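Shop notebook, finishing bench
August, 7:40 a.m. – Comfort Amissah

Back on the tabletop finish question. Chang-ho wants hardwax oil for the Imisbridge café tables and I keep drifting toward satin varnish, so today I'm just writing down where we are before we argue again at lunch.

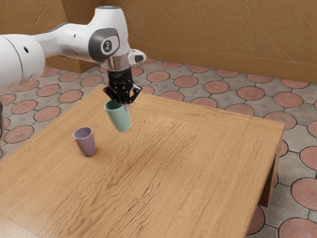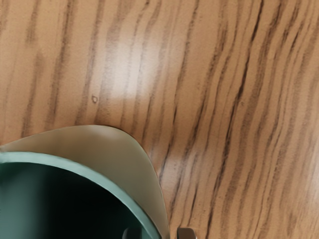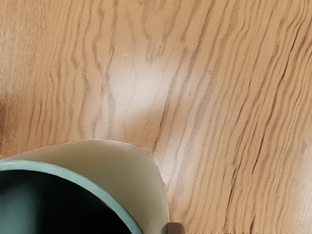
Wood tabletops with plenty of waviness in the grain.

Panel 14 got its third coat of oil last night and it's still a bit tacky near one corner. My fault, I laid it on too heavy and wiped off too late! Panel 16 (varnish, thinned first coat) sanded back nicely with 320 and didn't clog the paper once.

Coffee rings: oil panel marked after an hour, came out with a white pad and a dab of fresh oil. Varnish panel didn't mark at all, but I'd hate to be the one fixing a scratch in it two years from now – you can't really spot repair that stuff.

Price from Mercado is 84 a can, which seems steep. Chang-ho is going to ask Rendix.

To do: recoat 14 THIN, cut two more offcuts, find the good tack cloths (who has them?).

Questions: Chang-ho Woo, finishing bench, ext. 1189 | Back to top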